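Kokcombe Pencil Case Collection

README, second edition

Welcome! Kokcombe is a collection of short recordings and written notes on one small household job: getting pens, pencils and other desk odds and ends into a pencil case, and getting them out again. If you've ever dug for a pen at the bottom of a bag, you already know the subject well. We think it's a wonderful one, and after months of looking at zippers we still do.

The collection is kept by Stellan Amundsen (recordings, table setup) and Thanakorn Panyasiri (notes, labels, this file). Write to either of us about mistakes. We like hearing about mistakes.

What you get

The release holds 2,059 recordings. Of these, 1,643 have full written notes and the rest carry only a title and a task label. The notes are in plain text, one file per recording, with the same name as the recording they belong to.

There are three folders at the top level:

Girnness: loading. One or more items start on the table and go into a case.

Machala: unloading. A case starts with items in it, and they come out onto the table.

Gritis: everything else. Opening and closing with nothing going in or out, moving a case from one side of the table to the other, lining pens up beside a case, picking up a pen and putting it down again.

Gritis began as a leftovers folder and has become our favorite. So much of a tidy desk is made of these little in-between moves, and they hardly ever get recorded by themselves. If you're only going to browse one folder, start there!

The things on the table

We stuck to ordinary school and office supplies. The cases are soft ones with zippers, plus a few hard cases with lids. The items are pens, pencils, markers, erasers, short rulers, glue sticks and sharpeners. We left out scissors and anything with an exposed blade.

Soft cases take up most of the collection, and that was on purpose. A soft case changes shape every time something goes in. The sides slump, the opening closes up, and a pen that fit easily a minute ago catches on the lining. A hard case stays put and is much easier to write notes about (Thanakorn would like it known that he enjoyed those afternoons).

Color matters more than we thought it would when we started. A black pen on light wood is easy to find, and a purple case stands out nicely on the same surface. Yellow pencils are a different story — some of them nearly vanish against the table, and you will find the tag "low contrast" on recordings where we had trouble seeing the item ourselves.

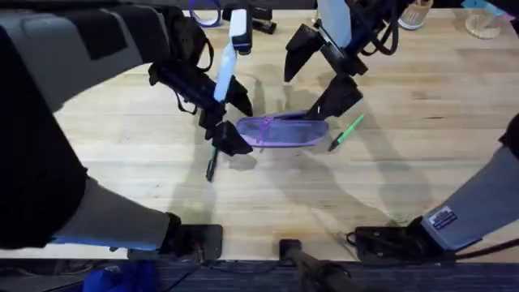
Pens also have a direction, and the notes try to keep track of it. We write "tip down," "tip left," "tip away" and so on, always from the point of view of the recording. If a pen has a cap on, the capped end still counts as the tip as long as the writing end is under it. If we couldn't tell which end was which, the note says "tip unclear" and leaves it there. Please don't read that as "no tip."

How the notes are written

Each note opens with the items on the table, goes on to what happens, and closes with where things are at the end. A short one from Machala looks like this:

Start: soft case, zipper open, lying flat. Two pencils inside.
Action: first pencil out, placed to the left of the case. Second pencil out, placed beside the first.
End: case still open, both pencils on the table, tips away.
Tags: soft case, pencil, two items

We use "case" for anything with a zipper or lid that is meant to hold pens. We use "pouch" nowhere, although a few early notes had it and one or two may have slipped through. "Zipper open" means open far enough for the item in question, so a half-open zipper can count as open for a pencil and closed for a glue stick. We argued over that one for a good while and are still not sure we got it right.

Items are named by kind first and color second: pen, black; case, purple. Brand names are left out of the notes even when they can be read on an item.

Length and sorting

The longest recording runs 90 seconds. Anything longer was cut into parts at a moment when nothing was being held, and the parts carry the same number with a letter after it. Part b always picks up where part a stops, so if you shuffle the files, keep the lettered ones together!

We set aside 64 recordings for checking and put them in a list called held_back.txt. They come from all three folders. Leave them out if you are practicing your own labels and want something fresh to compare with at the end.

Known problems

Some Girnness notes say "in the case" when a pen is only partly in, with one end sticking out of the zipper. We are going back through these and changing them to "partly in."

Erasers are undercounted in the tags. They roll under the edge of a soft case and we missed a number of them on the first pass.

The recordings numbered in the first batch from August use "left" and "right" correctly but mix up "near" and "away" in places. Trust the recording over the note.

Table glare shows up in late-afternoon recordings. We kept them in and tagged them "glare."

What it's good for

We hope people will use this to study sorting and putting away, to practice writing clear descriptions of small actions, or to test labels of their own against ours. It's a narrow collection. It says nothing about how children pack a school bag or how a busy office keeps its drawers, and it shouldn't be used to make claims about either one.

Changes in this edition

Added the Gritis folder.
Renamed "pen case" to "case" throughout.
Split the "marker" tag from the "pen" tag.
Added "tip unclear."
Fixed the numbering of lettered parts in Machala.

Corrections can be sent as a plain text file with the recording name on the first line and the new wording under it. Stellan goes through them in batches, Thanakorn updates the notes, and the changes go into the next edition.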